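From: Kristine Lumbao
To: Trornimano cell users list
Date: 7/13/19
Subject: Re: Gripper closing without command at the tabletop station

Dear colleagues,

Niilo Räsänen wrote:
> During the pen holder task at Hakholm the gripper closed on its own
> while the arm was waiting above the table. The log gives no close
> command at that point. I pressed the stop and the arm held its place.
> Has any other site seen this? We are on the same controller release
> as Graltosley.

Thank you for the report. The matter has been entered as a safety fault and Gerardo Sarmiento will lead the review. We have gone through 100 cycles from the Hakholm log and found the same fault in 5 of them. In each case the controller lost contact with the gripper for a short time and, on regaining it, repeated the last close command it had stored. The repeated command is not written to the log, and for that reason Niilo did not find it.

Until a corrected release is issued, the following applies at all sites:

Hands must stay outside the marked area whenever the arm has power, even if it is standing still. Objects are to be placed or moved only after the stop has been pressed.

The setting "resume last command" must be switched off. Ongart has confirmed that this can be done without a restart.

Any movement without a command must be reported to Ariel Magbanua on the same day, with the full log. Please do not clear the fault first — the record of lost contact is deleted with it.

Views of the Hakholm table follow, for sites that wish to set up the same task.

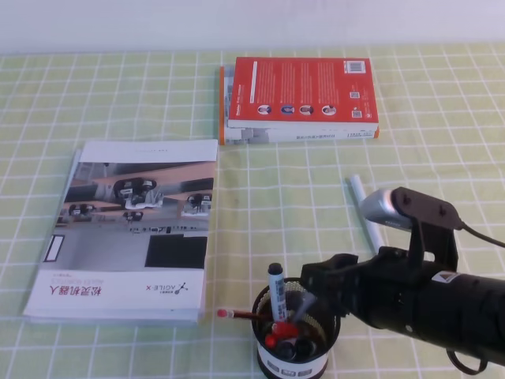
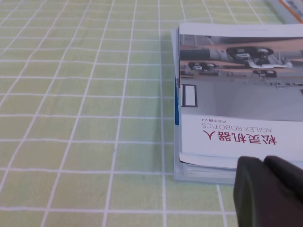
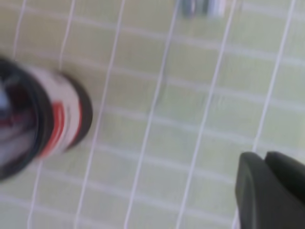
Tabletop station, Hakholm. The pen holder is at the front of the table in the first view.

Yours faithfully,
Kristine Lumbao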